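Why does a room echo?

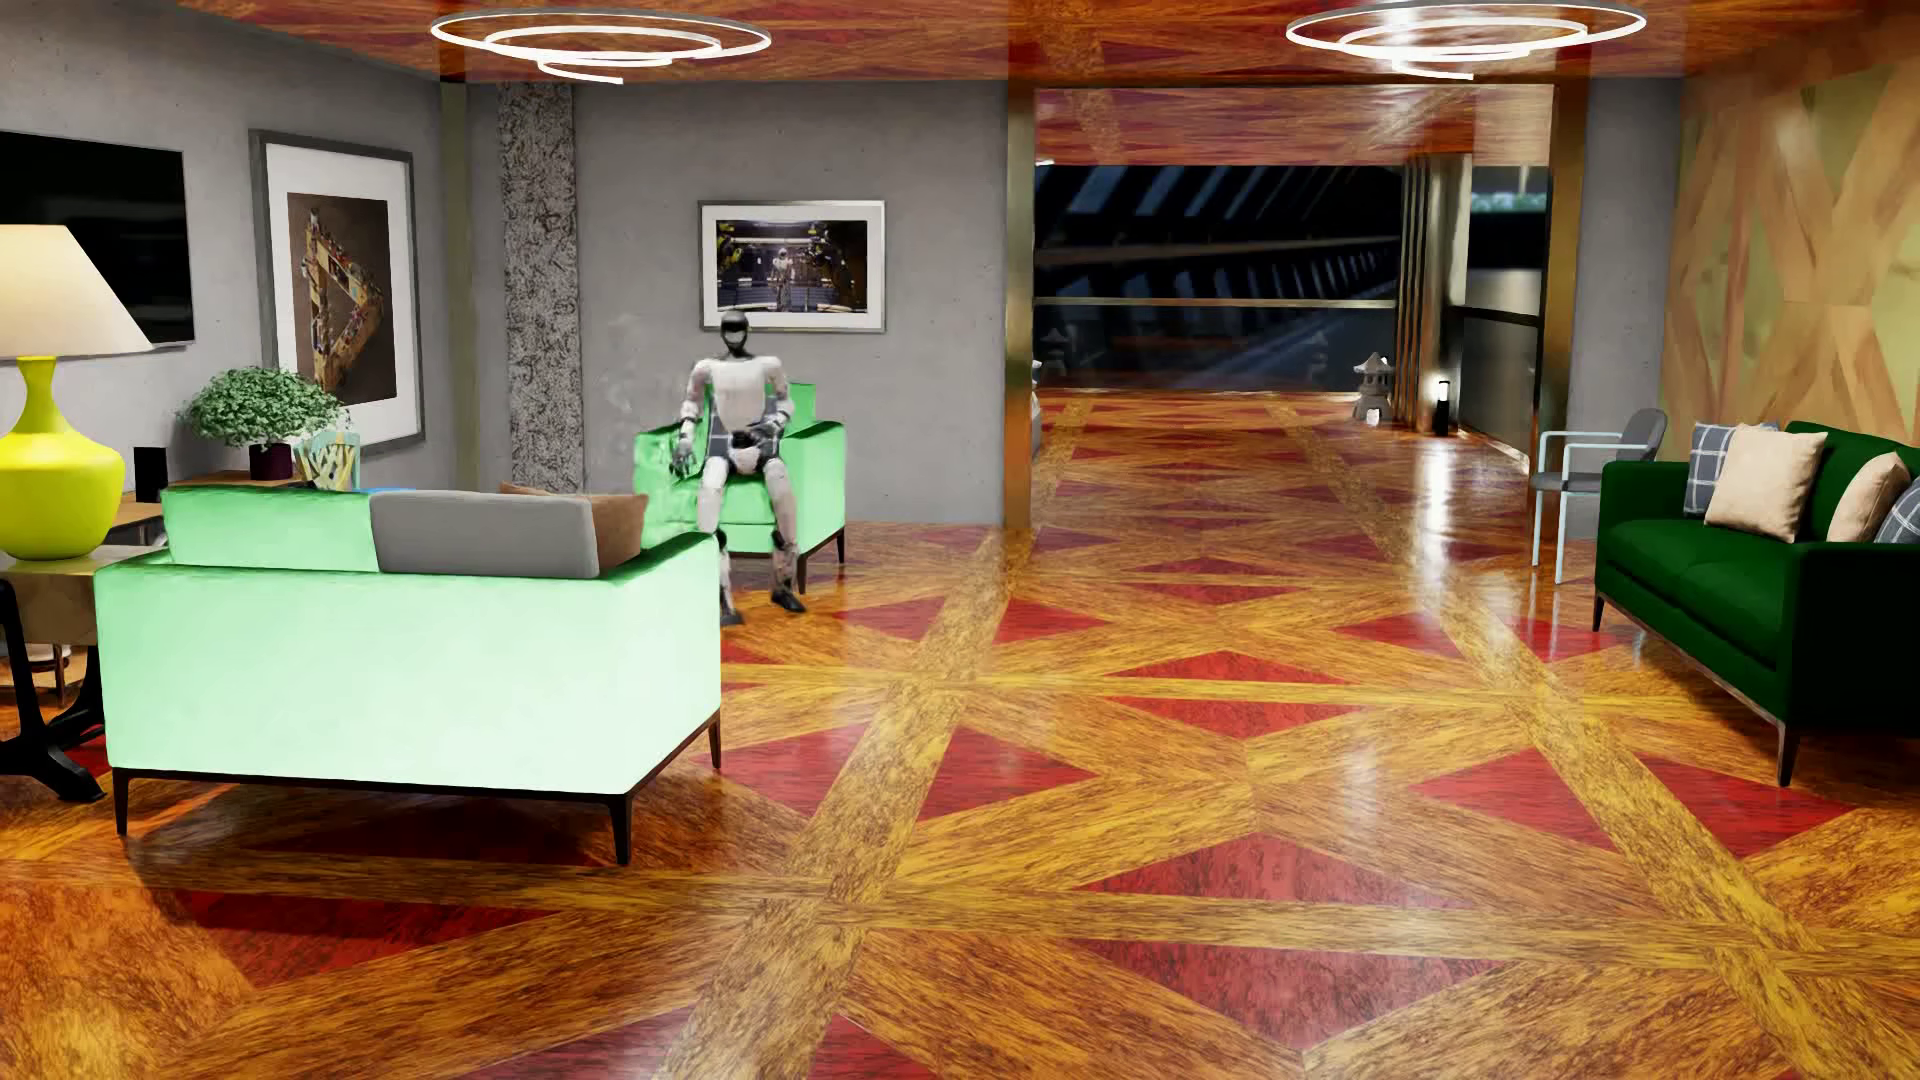
A sofa and an armchair in green. Soft furniture like this is brilliant at soaking up sound!

Clap your hands once in your bedroom. Now go and do it in the bathroom. Did you hear the difference? The bathroom clap sounds bright and ringing, and the bedroom clap is over almost before it starts. Same hands, same clap, so what's going on?

Sound is a wobble

When you clap, you give the air a sudden squeeze. That squeeze pushes on the air next to it, which pushes on the air next to that, and off it goes in every direction. We call this a sound wave. It is very fast indeed – a sound wave could get from one end of a football pitch to the other in less than a third of a second!

When the wave meets something, part of it bounces back and part of it is soaked up. How much of each depends on what it has bumped into.

Bouncers and soakers

Hard, smooth things are bouncers. Tiles, glass, bare walls and stone floors send most of the sound straight back into the room, where it hits another wall and bounces again, and again, and again. All those bounces reach your ears one after another and blur together. Scientists call that reverberation (say it: ree-vur-buh-RAY-shun).

Soft, squashy things are soakers. Inside a cushion or a thick curtain there are thousands of tiny gaps full of air. The sound wave wriggles in and rubs against the fibres, and its energy turns into heat. Don't expect your sofa to warm up, though! The amount of heat is far too small to feel.

If your family has ever moved house, you may have noticed how odd the empty rooms sounded. Then the rugs, beds and armchairs went in and the echo melted away.

Is it really an echo?

A true echo is when you shout "Hello!" and hear a separate "Hello!" come back. For that, the wall or cliff needs to be quite a long way off, or the returning sound gets mixed up with the first one. Mountains, tunnels and big sports halls are great places to try it.

The noisy hall at Jara Primary

Shagufta Afridi teaches music at Jara Primary, and her class used to practise in a hall with a shiny floor and bare brick walls. With 30 recorders playing at once, you can imagine the din! In June the children hung old quilts along the back wall and played the same tune again. "We could hear each other's wrong notes," she told us. "So we fixed them!"

Try it yourself

You will need a big cardboard box, a ticking kitchen timer and a jumper or two.

Put the timer in the empty box and listen with your ear near the opening. Next, line the box with the jumpers, put the timer back in and listen again. What has changed? Try it with foil, a towel and bubble wrap, and write down which one made the ticking quietest.

Words to know

Absorb: to soak something up
Reverberation: lots of bounced sounds blurring together
Sound wave: a wobble travelling through the air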